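Spent the evening sorting the parts bins in the garage. The plastic pieces have been sitting in one pile since September and I was tired of digging.

First rule this time — one kind of part per bin. I used to go by color, and every red thing I own ended up together whether it was a clip or a spacer.

The forked red ones get a metal bin to themselves. One prong is longer than the other, so they don't stack neatly with anything else.

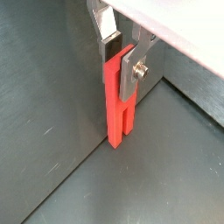

Zonine asked whether it wouldn't be easier to stand small parts up in cut foam, and said metal bins get loud when you're rummaging for one piece.

They do get loud. I tried foam in the old cabinet and it took up too much room. A thin rubber mat in the bottom helps, and I have 16 cut so far.

Labels are next. Masking tape and a marker, on the front lip, with the size first and the name after it.

Still to do: the drawer of screws from the Ponddale shelves. More than 145 in there and at least three lengths mixed up. Leaving that for tomorrow.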